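The salon where I rent a chair got automated in June. Satti, the booking system, now decides who sits down when, and a hand-held gripper is teaching some future machine to tidy up after us. Archie Lamont, our owner, says this frees us for the creative part. I have been doing hair for 29 years and was unaware I'd been detained.

What Satti freed up was the five minutes between clients, when I used to drink tea and hear about Carys's divorce. It found those minutes and sold them.

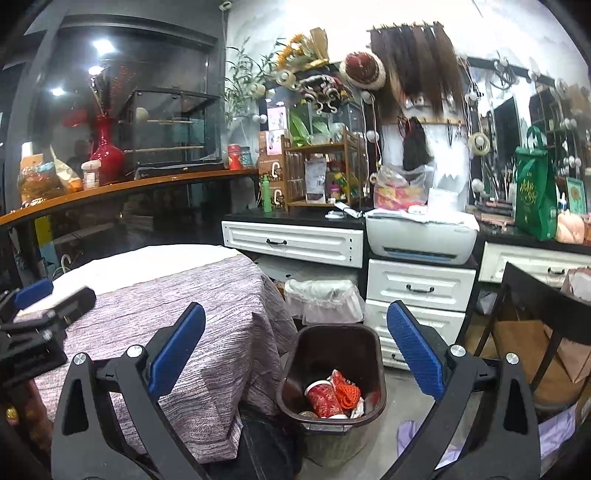 Does anyone here want the old paper diary back?

Only Elin, and she was the one who kept losing it.

I'd happily let a machine have the trash. Sweeping up never made me a better stylist. But the savings went to Archie, and the extra clients came to me — along with a sore wrist. If a robot ever does turn up to empty the bins, I hope it gets a tea break written into its contract. We could share it.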